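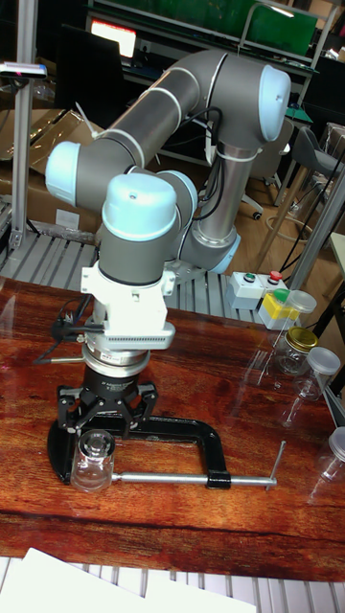 Glue is the first thing the owner of Griffiths wants to talk about, and he is against most of it. He has repaired furniture and household odds and ends from the same unit for 20 years, and he says the majority of what comes through his door has been mended once already, badly, by somebody with a tube and no patience. "They squeeze it on, they hold it for as long as the kettle takes, and then they tell me the glue was no good." I had gone in doubtful that anyone needs a professional to stick a chair leg back on, and I told him so. He said a black C-clamp like the one lying flat on the tabletop, with a T-shaped bar to turn the screw, would save most people the cost of coming to see him. It was an odd thing for a man in his trade to say, and I wrote it down.

So why do people still pay him? "Because they own one clamp and they need 2," he said. "One pulls the joint shut and skews it. You want something pulling the other way." I asked whether a loop of string and a pencil would do the same job. He thought about it for longer than I expected and said it would on a light chair, yes, and that he had done it himself in November when everything else was in use.

We moved on to jars, where I trust him less. He keeps screws, wax, pins and dyes in glass and will not have tins in the place. Glass lets you see what you've got, he says. It also breaks, I said, and it lets the light in on anything that fades. "Then put it in a cupboard." In that case you can't see what you've got. He laughed at this but didn't give way. He is fussy about lids as well: metal for dry things, plastic for anything sticky, and a glass stopper only "if you're the sort who puts things back upright". He admits he isn't.

His prices were harder to pin down. A loose joint costs 10 pounds, or did on the day I asked, and a table top is "whatever it is". The largest bill he has ever sent was for 2735 pounds, for a dining table and its chairs from a hotel called the Dodero. I asked what the hotel got for that. New finish, new joints, two leaves made to match. Could they have bought a decent table for the money? "Easily," he said. "They didn't want a decent table, they wanted that one."

He has a long complaint about Breketti, the polish sold in the shop next door, which he says leaves a shine that looks well for a week and smears ever after. I have used it at home for years and haven't noticed any smearing. He told me to look at it sideways, with the curtains open. I have since looked, and there may be something in it — or he may have put the idea in my head.

Before leaving I asked what he would tell someone with a wobbly chair and no wish to spend anything. Take the joint right apart, he said, scrape off every bit of the old glue, put the new stuff on thinly, clamp it and leave it overnight. I asked if people do that. "No," he said, and went to answer the phone.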